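Hello again, Prerwood neighbors, and thank you for all the kind notes after the last issue (I read every one, some of them twice over coffee).

## Getting the community kitchen ready for spring

It has been a long winter in the old Kanaan Street building, and I think most of us are itching to get back to the Saturday suppers. We served almost 500 plates between October and the holidays, and the shelves show it. So before the first supper of the season we're setting aside a morning to put the place right, and I'd love to see you there, even if you can only spare an hour.

The pantry comes first. Anything past its date goes, and the flour and rice get moved into the tall bins by the back door. After that we'll do the cupboards, and then the floors, which always seem to take longer than I tell people they will — bring shoes you don't mind getting dusty! We have plenty of mops, but brooms are short, so please bring one from home if you can, with your name on the handle. 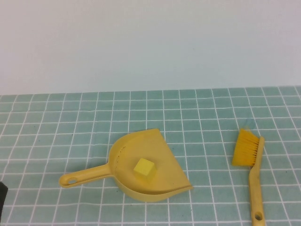
## Soup, and a small favor

There will be soup at noon for everyone who comes, a big pot of split pea and a smaller one without the ham. If you have any of the blue Mindex lids hiding in your kitchen, please slip them back into the box by the sink. We are missing 7 of them, and I suspect 2 are at my house.

Doors open at nine. Park on the Drelo Avenue side if you can, and come in through the garden gate.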